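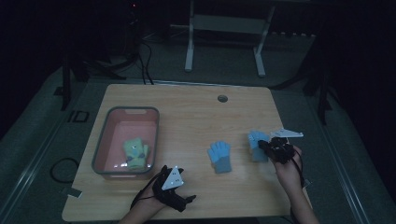 Knitted gloves are hand coverings made from looped yarn, worn for warmth or light work. Hand knitting came first, frame knitting later. Plincombe had 16 glove shops at its peak, most of them gone now. Usual fibers: wool, cotton, acrylic. Work pairs often mix two colors, blue and gray for instance, though single shades like yellow-green are common too. Sold by the pair or the dozen.

Construction

Cuff first, usually ribbed. Then palm, thumb, fingers – each finger closed seperately. Špela Perić's pattern book lists 119 cuff styles, mostly from the Indska valley.

Care

Cool wash, dry flat. Wool shrinks in hot water, acrylic mostly dosen't.

See also: Mitten, Ribbing, Parero stitch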